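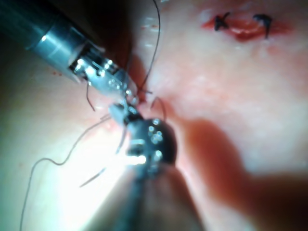 Sabine Sperling

Posté le 17/06/2019
Sujet : perte de préhension en plein noeud, instrument du bas

Bonjour à tous, je fais vite, je retourne au banc.
Console Clirnance, porte-aiguilles Junik sur les deux bras. Depuis ce matin les mors du bas s'ouvrent tout seuls pendant le serrage. Pas de commande, pédale relachée, rien. Code 79 au journal, puis plus rien. Deux fois en une séance. Les noeuds d'avant sont passés sans souci.
Instrument à 300 cycles, donc pas vieux. Quelqu'un a déjà vu ça ?

wuda_sav
Re : perte de préhension

Câble de mors détendu. Vu dix fois. Change l'instrument et basta.

Sabine Sperling
Re : re : perte de préhension 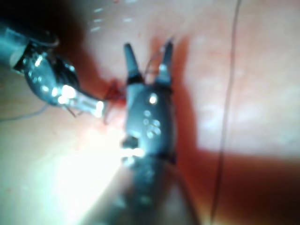

L'instrument, je l'ai changé ! Même bras, neuf sorti du sachet, même défaut. Donc le câble j'y crois moyen. Ce qui m'embête c'est l'ouverture : pas un petit jeu, les mors partent en grand. Regardez le V, un mors de chaque côté et le fil sombre au milieu, avec l'autre pointe à deux doigts de là. Si ça lache quand l'autre bras tire, bonjour le tissu.

M. Kerbrat
Re : perte de préhension

Pas d'accord avec wuda. Un câble détendu ça serre mal, ça n'ouvre pas en grand. Je regarderais l'adaptateur Ackermann côté moteur. Le nôtre perdait son zéro après 1 600 cycles, le logiciel croyait les mors fermés et les rouvrait pour « recaler ».
Et surtout tu arrêtes le bras. Pas de troisième essai.

wuda_sav
Re : perte de préhension

Mouais. Deux instruments du même lot, ça peut être deux câbles mal tendus. Le 79 chez nous c'était de la tension, point. Quel numéro de lot ?

Sabine Sperling
Re : perte de préhension

Même lot oui, reçu en octobre. Bien vu, j'avais pas vérifié.
Bras arrêté. Je remets une vue de l'autre caméra, le noeud à gauche de l'incision, bouts coupés, et les brins encore libres dessus.

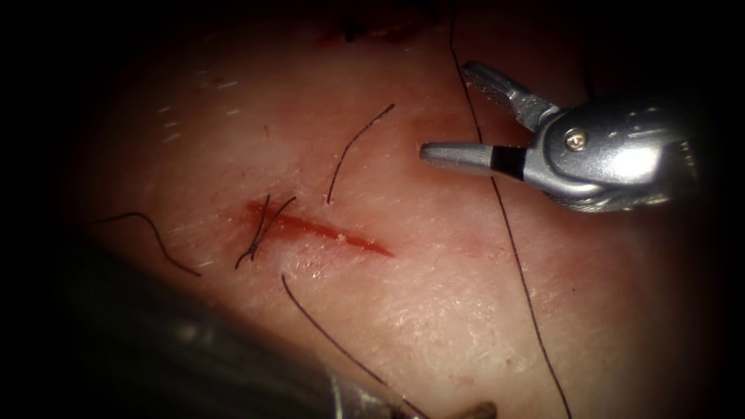 Re : perte de préhension (page 2)

M. Kerbrat
OK. Avant de démonter : exporte le journal complet, pas juste la ligne du code. Ensuite intervertis les adaptateurs gauche/droite, à vide, mors loin de tout. Si le défaut suit l'adaptateur t'as ta réponse.

wuda_sav
Et teste avec un instrument d'un autre lot, sinon vous ne prouvez rien du tout.

Sabine Sperling
Je fais les deux. Export en cours, ça rame. Je reposte dès que j'ai les courbes moteur.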